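Progress report, second period
Project: Learning household placement tasks from few demonstrations
Prepared by: Angus Sutherland
Submitted to: the Clinari fund
2018-12-15

Dear friends at Clinari,

Thank you once more for your patience over the summer, when the move to the new room ate up most of July and left us with rather less to show than we had promised. I am glad to say the second half of the year has gone a good deal better, and I have tried to set it all down here in the order you asked for, with the money at the end.

You may remember that our first report dealt mostly with flat placement, meaning cups and boxes set down on an open table. We closed that part out in the fall. Noltus, our placement policy, now learns a new flat task from 64 demonstrations, where the earlier version wanted 500, and the drop in quality is small enough that we are comfortable calling the question settled for the purposes of this grant.

Since then the whole group has been on what we call slotted placement, and it has kept us busy! A dish that has to stand on its edge in a rack is a different animal from a cup on a table. The fingers hold the rim, so they are in the way of the very thing the arm needs to line up, and a small error in wrist angle that would never matter on a flat surface is enough to catch a prong. We spent a good few weeks convinced the trouble was in our grasp planner before Worku, the logging tool we built last year, showed us that the grasps were fine and the approach angle was drifting in the last part of the motion.
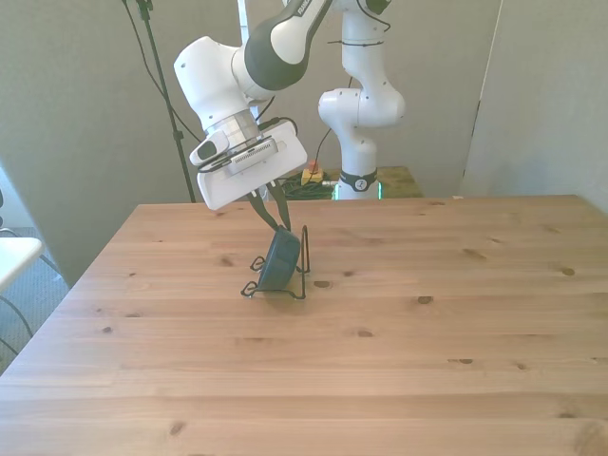
Figure 1. Slotted placement with the wire rack: the gripper holding the bowl by its upper rim.

The fix was to let the policy correct itself from the wrist camera during the final approach, and to leave the earlier part of the motion as it was. I will spare you the details, which are in the technical note, but the result is easy to state. Over 96 trials with bowls, the old policy finished 19 correctly. The corrected one finished 64 of the same 96, from the same starting positions. That is still short of where we want to be, and I would rather you heard it from me now than found it in a table later on. Most of the remaining failures are with shallow bowls, where the rim gives the fingers very little to hold and the dish swings as it is lowered.

We also tried training on simulated racks, on the advice of the reviewers, and I'm sorry to report it has not helped so far. Thin wire bends a little when a dish leans on it, and our simulated wire does not. We have put this to one side and may come back to it if time allows.

On spending, we are a little under budget on equipment, mainly on account of replacement gripper fingers lasting longer than we expected. I would like your permission to move the difference into student hours, which are running over. The form is attached.

For the next period we plan to add plates and lids, to repeat the bowl trials with the rack shifted between attempts, and to get the Stevero data set cleaned up and ready to share. The labeling is slow work and I would not want to promise a month for it yet.

You are very welcome to visit, and mornings are generally best.

With warm thanks,
Angus Sutherland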